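Home Blog Archive Contact Search

Where the shoes go

When I moved to Ravcombe, I had two pairs of shoes and did not think about storage. Now I have more than two pairs, and my apartment has one room, a small kitchen and a corridor where two people cannot pass each other. So in May I decided to make order with the shoes, and I want to write down how I did it. My friend Ebise Araya asked me for this, as she has the same corridor one floor above mine.

First I must say something about the rack. I bought the Lonard rack with 4 shelves, and I measured it before I paid, but I did not measure the door. The rack is 91 centimeters high and this was no problem. The problem was the depth. When the rack stood in the corridor, the bathroom door opened only by half. I kept it like this for two weeks, going in sideways, and then I gave the rack to Obsa Tefera, who has a proper hall and was very glad.

After that I went back to boxes. My mother kept all her shoes in the boxes they came in, with the label to the outside, and as a child I found this very boring. Now I think she was right. The box already has the correct size for the shoe and the label tells you what is inside. You don't need to buy anything.

My rules are simple. I keep the box if the cardboard is still strong and the corners are not soft. I brush the shoes before they go in, also the soles, and I let them stand one night in the open air. I take out the small bag of silica if it is old. The paper I keep, and I put it in the toe.

This was in the daytime, I still had work open on the computer, and between two tasks I did one pair, then another pair. It is not a bad way to do it, I must say! The white sneakers took me the longest to decide. The rubber has gray marks along the edge and the sole is not so white now. I thought about giving them away, but I like a plain white shoe with everything, so they stay.
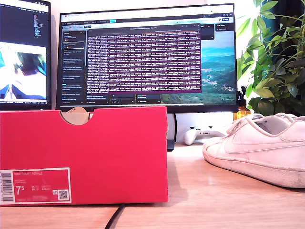 The labels

A red box you can see from across the room, and it says COURT ROYALE and a big 7.5, so with this one I have no difficulty. But some of my other boxes are plain brown, and for these I made my own labels. I write the kind of shoe, the color and the season, with a thick marker, on the short side and also on the long side. At first I wrote only on the short side, and then I turned the boxes to save space and could read nothing.

The boxes are now under the bed, in one row, with winter shoes near the wall. I tried also to put them on top of the wardrobe, but the ceiling is at 244 centimeters and there are only 20 left above it, so one layer fits and the second does not. Up there I have put the suitcase.

Ebise wants to know what to do with boots. I don't have a good answer yet. Mine are standing on a tray from Gritent beside the entrance door, and the left one falls over every time I close the door too fast. If somebody has a better idea for tall boots in a narrow corridor, please write to me.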